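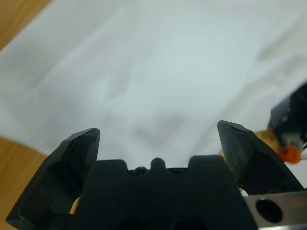

Gripper opened wide above cloth stalls halfway when closing, then faults

Posted in January by wirkwood_bench

Hi all! I'm having a blast teaching my arm to fold, but I've hit a wall. It's a two-finger gripper on the Zarholm driver board. On soft white cloth over a wood table it starts to close, stalls midway and throws an overcurrent fault. The log says position 1,815 every time. Torque limit is 400. With nothing between the fingers it faults maybe one time in ten. Any ideas??

2 answers

Answer from stodum_tinkerer

Ooh, I love this one! Same position every time smells mechanical to me. Power off, unplug the supply, and move the fingers through their travel by hand. Mine had a tight spot where a housing screw had backed out and was rubbing on the linkage. I snugged it up, ran the homing routine again, and it's been fine for nearly 358 cycles. Do check for lint in there too, towels shed like crazy.

Please don't raise the torque limit to push past it. I cooked a motor that way, and the case got hot enough to hurt.

Answer from gripfan

try a different power supply, worked for me

Comments

wirkwood_bench: Tight spot confirmed! I can feel it by hand. Taking the cover off tonight, so excited.

mahmoud_lab: Keep your fingers clear when it homes, mine snaps shut on the first move after a fault.

wirkwood_bench: Good call, lowering the speed first.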